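We use cookies to remember your settings and count visits. Accept | Manage choices

30th May
Posted by the Trurklow kitchen table

I've had three messages in a fortnight about tiled tops – how to get them clean, how to stop the grout going grey, whether to rip the lot out and be done with it. Don't rip them out! I've lived with white tiles for years, first in a tiny kitchen and now on the upstairs work surface at Trurklow, and I've got very fond of them. They do need a bit of a system though, so I've written mine down.

Start dry. I know it's tempting to go straight in with a wet cloth, but crumbs and dust turn to paste the moment they meet water and the paste goes into the grout lines and stays there. I use an old pastry brush, working along the lines first and then sweeping everything towards the edge into my hand (or the dog, if it's toast).

Then washing. Warm water, a small squirt of washing-up liquid, and a sponge that's been properly wrung out. I used to slosh it on. All that did was leave puddles sitting in the joints, and then I'd wonder why it looked dingy by teatime. Do a patch at a time, rinse the sponge, go over the patch again, and dry it with a tea towel before you move along.

Which sponge? I've tried all sorts. The Drondix pads I bought in a fit of enthusiasm were far too harsh and went bald after a couple of goes, so the rest of the packet lives in the shed for flowerpots. A rough, fibrous one is what I like now. It gets a grip on dried tea and jam without me having to lean on it, and the tufty side finds its way into the joints. Keep it for tiles only. Mine once went on a roasting tin and was never the same again.

For grout that's already grey, mix bicarbonate of soda with a little water until it's like toothpaste, spread it along the lines, leave it while you have a cuppa and then work it in with an old toothbrush. Rinse twice – it dries to a white bloom otherwise and you'll think you've ruined it. I did our whole top this way in May and it took an entire afternoon plus most of a radio play. If you've got a sealer, let everything dry overnight before you put it on. I use the Barasa one, 178 ml in a squat little bottle, and I still haven't finished it.

Lamps are the other nuisance. Unplug first, lift the whole thing off, wipe underneath, and do the shade with a dry cloth only. Cups I'm less strict about. They wander up and down our stairs all day, and I just do a round of them before I start.

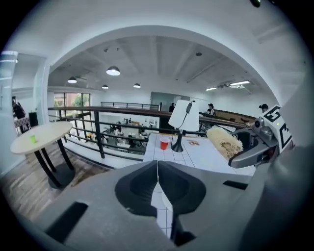
I'd had the grout paste recipe up for barely a day when Moth at Irnent wrote in to say vinegar is what her mum always used and she's never had any bother with it. Well, I'd go carefully there. Vinegar is fine on plain glazed tile, but it nibbles away at unsealed grout, and a dry brush and bicarb will get you most of the way without it. She also asked about small marks that won't shift, and for those I lay a damp cloth over the spot for a few minutes, then rub gently in circles with the rough side.

Next time I'll get on to wooden rails, and the dust that settles in between the bars.

Get new tips by email. Unsubscribe whenever you like.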